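June, late evening

Home from the open day at Skoresis, and my feet are telling me all about it. Marina Deligiannis had been asking me to come out to Diltport ever since she started there, and I kept putting it off, so when she called this morning I said yes before I could think of an excuse. I'm so glad I went! They have a whole floor given over to kitchen robots, and most of the practice goes on inside a computer, in made-up kitchens that they load the way you would load a game. Marina told me they have 1,128 of them saved (I asked her to say it again).

We got there at 2 and she found me a stool near one of the big screens, right beside a family from Skollulside with a very patient grandmother. 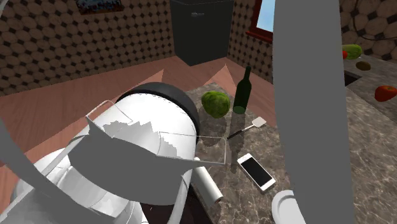
One of the practice kitchens, with the arm over the marble counter and a lettuce or cabbage by the wine bottle.

I liked that wallpaper far more than I expected to. It put me straight back in Aunt Pant's dining room – we all called her that, and I have forgotten why – and I must have gone on about it for some time, because Marina had to tug my sleeve to get me over to the next screen, where the view was from much closer in.
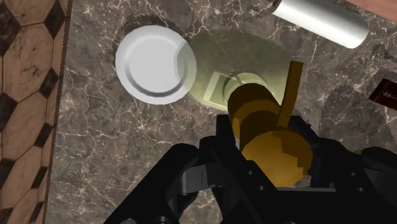

I asked more questions than the children did. What happens if it squeezes too hard? Who decides what goes on the counter? The young man at the keyboard answered every one of them and never once looked at the clock, bless him, and then he let the grandmother pick which kitchen to load next. She wanted one with a bigger stove.

Coffee afterward in the lobby, and two lemon cookies, and a long talk with Marina about her mother's hip. Caught the 6 o'clock bus with a minute to spare. Must write and thank her tomorrow – and look for that picture of the dining room.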